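Gamport Institute Reports Gains From Hand-Held Gripper Training

The Gamport Institute has released first results from Gisell, a research program that teaches robot arms household tasks from human demonstrations. People perform each task with a pair of hand-held grippers, and the recorded motion is used to train the arm's control software. 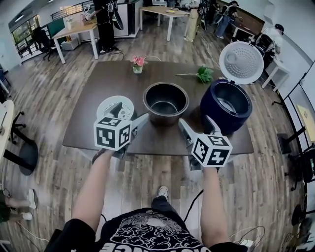

According to the institute, the August study covered 30 kitchen and tidying tasks, including the handling of rice cookers and their inner pots. Demonstrators worked at several tables in a shared room. Printed marker cubes on the grippers were used to track the position of each hand.

"Two-handed work has been the weak point of our earlier models," said Alper Akbulut, who leads the program. "Placing a pot calls for both grippers to agree on where it is."
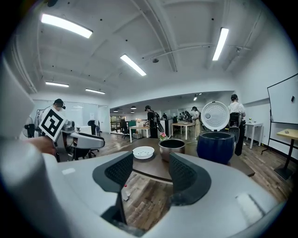
Policies trained on the combined head and gripper views completed 53 percent more trials than those trained on head views alone, the institute said. Performance was lowest on tasks involving lids.

Skarphéðinn Oddsson, who directed the evaluation, said each task was repeated 10 times on the Evangelista test arm. A second phase will add 6 tasks and is expected to run at the Cistitz laboratory.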